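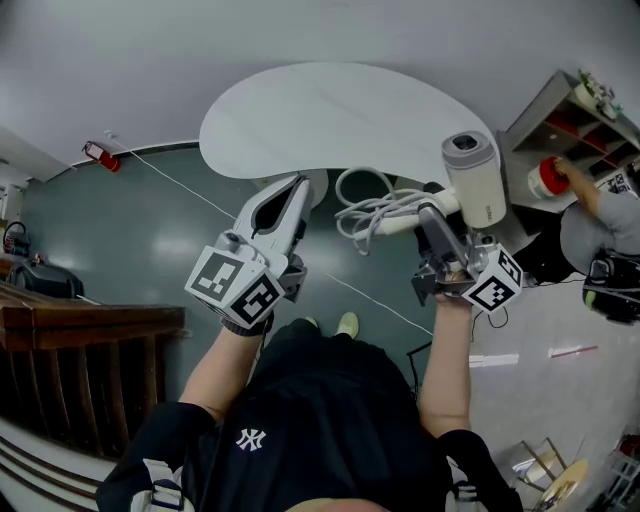 Page 6

OK, so this is the part of the talk where I stop showing plots and talk about looking after the hand-held grippers. We run a pair of them, one per hand, and I've been the one keeping them alive since April.

Start with the cubes. Those black-and-white codes are how we know where each hand is, so they get wiped before every session. Dry cloth, no spray! I once used spray and spent a whole evening printing new faces.

Then cables. (Pause here, people usually laugh.) Mine tangle every single time, so now I check the plugs at both ends before I touch the software. Wrist strap on before you pick the thing up, please.

Finger pads next. I look at the mesh in the notch, pick out any fluff, and open and close it 40 times by hand — slow, listening for a click.

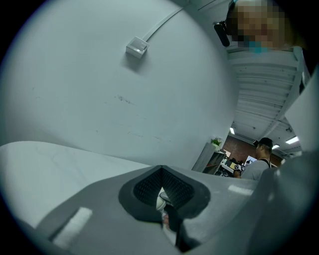

Eliécer Lozano asked at the dry run whether 40 wasn't overkill, and said he'd trust 30 if the log looked clean. Fair point, and I've got no good answer. I just like 40.

Last thing, the white strips on the housing. If a corner lifts, change the whole strip. Spares are in the Dakis drawer. Then questions, and hand over to Amparo.

Related talks
Wuisan: picking a wrist strap
Skoria calibration, start to finish
Cable care for small labs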